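Gruvbridge Laundry Services – Progress Report to the Quintero Fund
Folding and Sorting Automation, second reporting period
Prepared by Marion Geddes, operations

1. Where we are

The two arms, known in the application as the Dual-Arm Textile Handling Unit and on the floor as Ikar, have been running supervised shifts since August. The plan promised a working sort of mixed household loads by the end of this period. We have a working sort of mixed household loads when Ruaridh Imrie is standing next to it. When he goes to lunch we have something slower.

Ikar now completes 59 percent of its picks without help. The target was higher, and I will come to that.

2. What the work looks like

Loads are still presented in the small utility room, as households send them: heaped up, inside out and in no order. Mitra Mahmoudi argued for keeping it this way instead of laying items out on a table for the arms, and the staff agreed with her, mainly because they would have been the ones laying things out. Jeans on top of a pile go reasonably well, the fabric being stiff enough to hold on to. White shirts are the trouble. Ikar has difficulty telling where one stops and the next begins, and I have some sympathy. 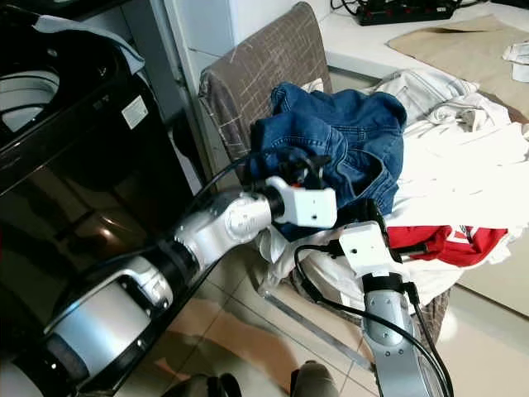 3. Effect on staff

No posts have been lost, as agreed. Two sorters have moved to part-time supervision of the arms, which came with a small raise and a training course from Nisham lasting 20 hours. Both finished it. Elspeth Innes reports that her back is better and her patience is worse.

The job has changed in ways the application did not foresee. Sorting used to be a conversation with some laundry in it. Supervising means watching closely and saying very little, and people find it tiring by mid-afternoon. We now rotate every two hours, and the radio is back on.

There was also some feeling about the stop button, which the supervisors thought they needed permission to press. They do not. Kurniawati Liem has put this in writing and pressed it herself a few times to make the point.

4. Spending

We are on budget except for replacement finger pads, which wear out faster than quoted. I would like to move 2 percent from travel to cover them. Our travel so far has been one train ticket.

5. Next period

– Raise unassisted picks, with most of the effort going into white items
– Start a trial of 20 loads with towels included
– Review the rotation with staff before fixing it in the schedule

Ruaridh has asked for a second trained person to cover his lunch. I support the request.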